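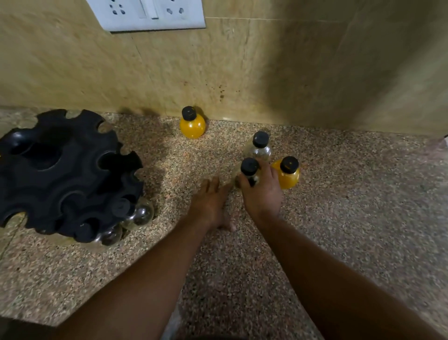
双手任务的动作标注,是我们 Fillia 机器人社新学期的第一个练习,也是我个人最喜欢的一个!很多新社员一进门就想写控制代码,想让机械臂动起来,这种心情我太懂了。可是代码里的每一个状态都得从人的动作里来,所以我们先学会看手。拿“给旋转调料架装瓶子”来说,右手握着一只黑盖的透明瓶,左手掌心朝下平放在花岗岩台面上,这一刻右手该标“抓取”,左手该标“空闲”。听起来很简单对吧?等你标到两只手一起上阵的时候,就会发现里面好玩的东西多着呢。

这篇教程从选任务讲到把标注变成状态机,照着做一遍,你就有了一份能交到 Kisadwood 学生赛上的任务脚本。更新于2020年3月11日,之前版本里的动词表有改动,老社员也请重新看一下第二步。

需要准备什么

一台能跑 Python 的电脑,社里的标注工具 Ilix,一张草稿纸,一支铅笔。草稿纸千万别省,第三步全靠它。机械臂 Pană 要到最后一步才用得上,前面都可以在宿舍里完成。

第一步:把任务写成一句话

打开素材之前,先在纸上写一句话,说清楚开始是什么样、结束是什么样。我们这次的句子是:

“开始时有若干瓶子立在台面上;结束时它们都卡在转盘架边缘的缺口里。”

写完念给同桌听。如果同桌问“哪些瓶子”“卡在哪个缺口都行吗”,说明句子还不够清楚。上一届有一组写的是“整理调料瓶”,结果组里有人认为摆整齐就算完成,有人认为必须上架,标到一半才发现两边结束帧对不上,只好重来。

缺口要不要指定编号?练习阶段不用。比赛里有“指定位置”的加分项,等基本流程跑通了再加。

第二步:定动词表

Ilix 默认允许你随便输入标签,这很自由,也很容易乱。我们统一用八个动词,存成一个文本文件,一行一个:

伸手
抓取
搬移
对准
卡入
旋转
松开
扶持

除此之外还有一个状态叫“空闲”,表示这只手暂时没有参与任务。它不算动词,但每一帧里每只手都必须有标签,没事做就写空闲。

几个容易混的地方说一下。

“搬移”和“对准”:瓶子离架子还远,手带着它走,是搬移;瓶子到了缺口附近,手开始做小幅度的调整,就是对准。分界点选在速度明显慢下来的那一帧。Ilix 的时间轴下面有一条速度曲线,看谷底就行,特别好用!

“旋转”专指转动架子。手腕转动瓶子找角度,仍然算对准。

“扶持”指一只手稳住瓶子或者架子,让另一只手干活。新手最常漏标的就是它,后面专门讲。

旧版里还有一个“放置”,这次删掉了。瓶子放到台面上写“搬移”再写“松开”,完全够用。

第三步:先看三遍,再动鼠标

第一遍正常速度看完,什么都不记。

第二遍只看右手,在纸上画一条横线,从左到右写下你看到的动词。

第三遍只看左手,在下面再画一条横线,同样写动词。

两条线上下对着看,哪里同时有事、哪里一忙一闲,一目了然。我第一次画完的时候真的很激动,原来自己平时拧瓶盖、摆碗筷也是这么配合的,完全没注意过。

画完再打开 Ilix,新建工程,把动词文件拖进左侧面板,建两条轨道,名字固定写成 left 和 right,都用小写。脚本是按名字找轨道的,写成 Left 会直接报错。

练习素材共 3,452 帧,参考标注切成了 131 段。你的段数不必和参考一样,但如果差了一大截,多半是切得太碎,或者把对准都并进了搬移。 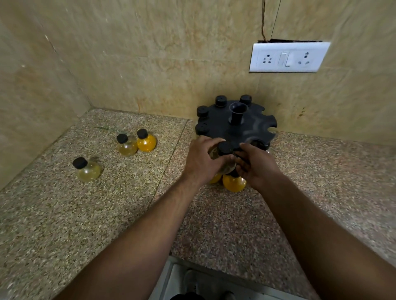 没有编程基础,可以参加这个练习吗?
标注部分只需要会用鼠标和键盘,一行代码都不用写。到第六步会碰到一小段 Python,那时和会写代码的同学组成一队就好,社里每学期都有不少队伍是这样搭配起来的。

第四步:标注双手协作的片段

最难的部分来了,也是最有意思的部分。

装瓶子的时候,两只手经常会聚到同一只瓶子上。这时候不要急着给两边都写“抓取”,先问自己:如果把左手拿掉,瓶子会怎样?再问:如果把右手拿掉呢?

拿掉以后动作就推不下去的那只手,是主手,写“对准”或者“卡入”。拿掉以后动作还能继续、只是没那么稳的那只手,写“扶持”。两只手拿掉哪只都不行,就两边写同一个动词,再在备注栏里填 both。

备注栏请别空着不用。看不清的时候,比如手指把瓶颈和缺口都遮住了,就填 occluded,动词按前后帧的趋势来选。真的判断不了,填 unsure。我宁可看到十个 unsure,也不想看到一个随手猜的标签,因为训练出来的东西会把你的瞎猜学得一模一样。

有一类片段特别值得留意:手已经压在瓶子和架子边上,瓶子到底是在往里装还是往外取,单看一帧分不出来。前后多拖几十帧,看趋势再下结论。按住键盘上的 J 和 L 可以慢速前后拖,比用鼠标拉进度条舒服得多。

还有“松开”。它很短,常常几帧就过去了,但是绝对不能省。状态机要靠它判断什么时候可以开始下一只瓶子,省掉以后机械臂会抓着瓶子去够下一只,场面相当热闹。

第五步:交换检查

两人一组,交换工程文件。检查的人不要看对方的草稿纸,直接在 Ilix 里打开“对比”视图,把自己的标注和对方的叠在一起。颜色不一致的地方会亮成红色。

逐个红块讨论,按下面的办法处理:

边界只差几帧,取靠前的那个,不用争。
动词不同,回到第二步的定义,谁符合定义听谁的。
定义也解释不了,截图发到社群里,大家一起定,定完写进动词表的注释。

去年八月的暑期集训,光是“手指搭在架子上但没有用力”应该算扶持还是空闲,我们就吵了一个下午。最后定的是:架子因为这只手而停住不转,算扶持;看不出影响,算空闲。这条现在就写在动词表注释的第一行。

第六步:把标注变成状态机

标注确认以后,从菜单里选“导出”,格式选 JSON。每一段长这样:

hand: right
verb: 抓取
start: 起始帧
end: 结束帧
note: 备注

接下来用仓库里的 merge.py 把左右两条轨道合并。它会在任意一只手换动词的地方切一刀,得到一串“左手在做什么、右手在做什么”的组合。每一种组合就是一个候选状态。

候选状态一开始会很多,别慌。打开生成的表格,做三件事。

先合并同义状态。“左空闲、右搬移”出现了很多次,它们是同一个状态。
再删掉只持续一两帧的碎片,把它们并到前一个状态里。
最后给每个状态写一句进入条件和一句退出条件。

写条件的时候请用机器能测到的东西。“瓶子对准了”不能直接用,Pană 不知道什么叫对准了。可以写成“夹爪中心与缺口中心的水平距离小于阈值,且持续若干帧”。阈值先用配置文件里的默认值,上机以后再调。

每个状态都要有超时。我们统一写 2,000 毫秒,超过就退回上一个安全状态,并在日志里打一行。别觉得超时是给失败准备的就随便写写,你的第一次完整运行,八成要靠它来告诉你卡在了哪里。

完成以后,把状态画在一张图上:圆圈是状态,箭头是条件。检查两点:有没有只进不出的圆圈,有没有永远走不到的圆圈。这两种都能用 check.py 扫出来,不过我还是建议先自己用手指顺着箭头走一遍,走着走着就对整个任务有感觉了。

第七步:先仿真,再上机

仿真环境里已经放好了转盘架和圆瓶子的模型。运行之前,在配置文件里确认三项:架子的中心位置、缺口的朝向、瓶颈的半径。

第一次只放一只瓶子,架子锁死不转。跑通了再放开架子的转动。架子能转以后难度会一下子上去,因为夹爪往缺口里一推,转盘会跟着跑。人是怎么解决的?用另一只手扶住。所以第四步里标的那些“扶持”,到这里全都派上用场了! 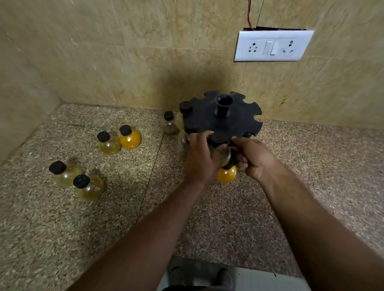

Pană 只有一条手臂,没法照搬双手的做法,所以我们在状态机里把“扶持”翻译成另外两种办法,你们可以任选。

办法一,靠夹具。在架子底座旁边装一个 3D 打印的小挡块,卡住转盘。装瓶之前挡块升起,装完落下。优点是稳,缺点是多了一个执行器要控制。

办法二,靠方向。让夹爪始终沿着半径方向往圆心推,推力不产生转动,转盘就老老实实待着。优点是不加硬件,缺点是对准必须非常准,偏一点就会带着架子走。

我个人偏爱办法二,调通的那一刻太有成就感了。但第一次做的队伍,建议先用办法一拿到一次完整运行,有了底气再挑战。

上机时的安全规矩和其他项目一样:急停按钮放在手边,开机前清掉工作区里无关的东西,第一轮用空瓶,盖子拧紧。装着粉末的瓶子放到最后再试,撒在导轨里真的很难清。速度先限到最低档,连续跑通三次再提一档。

常见问题排查

夹爪碰到瓶子就停:抓取的退出条件太严,多半是要求两个指尖同时触发。圆瓶子表面是弧的,两边接触有先后,给一个短短的容差窗口就好。

瓶子提起来以后歪了:抓取点太高或太低。圆肚瓶子抓在最宽的地方最稳,再往上一点就容易滑向瓶颈。

总是超时退回“搬移”:检查对准的阈值单位。配置文件里是毫米,仿真日志里是米,踩过这个坑的队伍可以坐满一张桌子。

合并之后状态多得离谱:八成是两条轨道的边界没有对齐,同一个时刻左边早几帧、右边晚几帧,切出一堆碎片。在 Ilix 里打开“吸附”,重新导出一次。

JSON 里的中文变成乱码:导出时编码选 UTF-8。用表格软件打开过再保存的文件,编码可能被改掉,请从 Ilix 重新导出。

怎么提交

把下面这些放进一个文件夹,用队名命名,上传到社里的共享盘:

任务句子(第一步写的那一句)
草稿纸的照片,两条横线要拍完整
Ilix 工程文件和导出的 JSON
状态图,手画的也可以
一次仿真运行的日志,失败的也收

失败的日志请一定要交。我们会挑几份在例会上一起读,看看状态机停在哪一步,为什么停。每次读日志都会有人突然喊“啊,我那里也是这样”,然后当场改掉。

做完基础版还有力气的队伍,可以试试两个延伸。一个是把任务反过来:从架子上把瓶子取下来,看看有多少状态能直接倒着用,哪些必须重写,“卡入”倒过来可比想象中麻烦。另一个是换架子,找一个缺口形状不一样的,只改配置文件,看状态机还能不能跑通。这两个题目目前都还没有队伍交过完整的版本,谁先做出来,下一版教程的这一节就由谁来写!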